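Prako – Quem somos

Somos uma empresa pequena de software para robótica. Não fabricamos braços nem motores. Fazemos o que roda em cima: percepção, planejamento de movimento, controle e as ferramentas que ligam tudo isso.

Começamos com 7 pessoas e uma planilha. A planilha ainda existe, infelizmente.

O que fazemos

A maior parte do dia é política de manipulação a partir de demonstração humana. Pegar um objeto, levar até um recipiente, soltar. Parece pouca coisa. Aí muda a luz da sala, o recipiente anda um palmo pro lado, e o planejador que funcionava na sexta trava na segunda. É nesse espaço que a gente trabalha.

Mesa coberta de branco, um copo preto, gripper na mão de quem demonstra. Tarefa curta, repetida com o copo em posições diferentes. 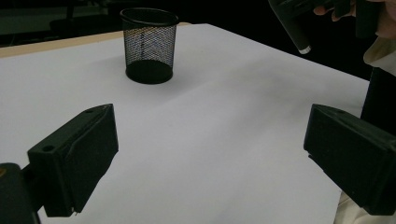 O conjunto de demonstrações atual tem 3,257 episódios, dos quais 2,109 passaram na revisão. O resto fica guardado – episódio ruim serve pra testar o filtro, e o filtro ainda deixa passar coisa demais.

Nossos produtos

Senisix – percepção. Segmentação e pose de objetos a partir de câmera no punho e câmera de cabeça. Lida razoavelmente bem com objeto escuro e superfície vazada; transparência ainda é ponto fraco, estamos mexendo nisso. Saída em tempo real, API em C++ e Python.

Serra – planejamento e controle. Recebe a pose, devolve trajetória. Limites de força configuraveis por junta e por dedo. Replaneja no meio do movimento quando a percepção muda de ideia. Versão nova em fevereiro, com o modo de duas mãos.

Pitton – ferramentas. Sincroniza os fluxos de câmera, corta episódios, marca contato, exporta. Nasceu como script interno do Stijn Verhoeven e virou produto porque os clientes pediam mais ele do que o resto. Tem visualizador no navegador, com linha do tempo por mão.

Como trabalhamos

Quem escreve o código também demonstra. Regra antiga da casa. Meia hora com um gripper em cada mão ensina mais sobre latência e ângulo de câmera do que uma reunião, e os bugs de calibração aparecem bem antes de chegar no cliente. No modo de duas mãos o cuidado é maior: relógios alinhados, uma mão não pode tapar a vista da outra, e o momento do contato com o copo precisa ficar marcado direito nos dois fluxos. 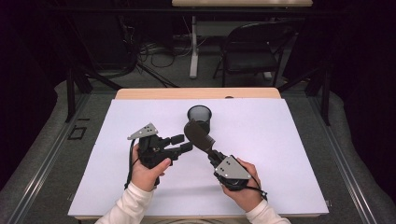

Equipe

Stijn Verhoeven cuida da parte de ferramentas e responde quase todo o suporte do Pitton. Percepção e controle dividem a mesma sala, o que gera discussão e também resolve metade dos tickets. Trabalho presencial três dias por semana, o resto como cada um preferir.

Vagas

Abertas no momento: uma em controle (C++, experiência com robô real, não só simulação) e uma em infraestrutura de dados. Estágio abre no segundo semestre. Mande um paragrafo sobre algo que você fez funcionar e um link pro código – currículo é opcional.

Contato

Pelo formulário do site. Suporte técnico só pelo portal, por favor, senão se perde. Integradores que quiserem testar o Serra podem pedir licença de avaliação, limitada a 1,000 execuções.

Página atualizada em 3 de fevereiro de 2024.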